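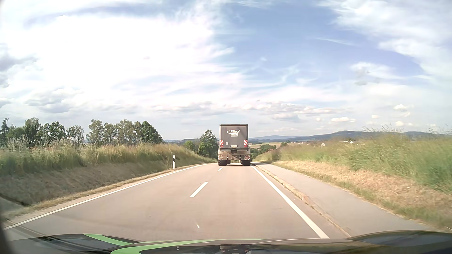 stuck behind a Fliegl trailer, two-lane, solid edge lines both sides

Teaching follow distance by demo, how much human driving do you keep?

platisdriver
ok quick one before I go back out. We're doing the Kundik route, human drives, policy learns from the wheel and pedals. 3,368 clips so far. Slow ag trailer ahead and a crest right there is where my two demonstrators dont agree at all. One hangs way back, other one creeps up to look past. Policy learned the average of them, so it kind of hovers. Do I throw one out?

bergeron_t
Throw out the creeper. Next.

thitima_o
No, don't. You'd lose the data where somebody gets close and backs off again. Label by driver and condition on it. We did that on the yard tractor, worked fine.

bergeron_t
yard tractor does what, walking pace? not the same thing as a road with a crest

thitima_o
Same math. Also check the rear end of that thing. Striped boards up by the box AND more striped panels on the lower bar. If your distance estimate comes off the boards it might jump between the two sets. Seen it happen.

platisdriver
huh. Hadn't looked at that. Will plot it tonight

knobsandwheels
Why not remote? Put the demonstrator at a desk with a wheel, same video the policy gets. In the car they see stuff the camera doesn't and then you're teaching it to react to things it can't see

bergeron_t
because lag. we tried teleop at Brutport, people brake late, then stomp on it. Garbage demos. 33 runs, kept 2

knobsandwheels
Sounds like your link was bad, not the idea. Ours is fine at low speed

bergeron_t
"at low speed". right

platisdriver
not doing remote on a public road anyway, insurance says no. Could replay the clips at a desk and have people mark where they'd lift off the gas tho?

thitima_o
Yes do that. Both drivers, same clips, dont let them talk to each other first. Crest ones to start. I can send you our marking script, it's ugly but runs

platisdriver
pls do. Going out again at 4, will tell them both to leave more room adn post the plots after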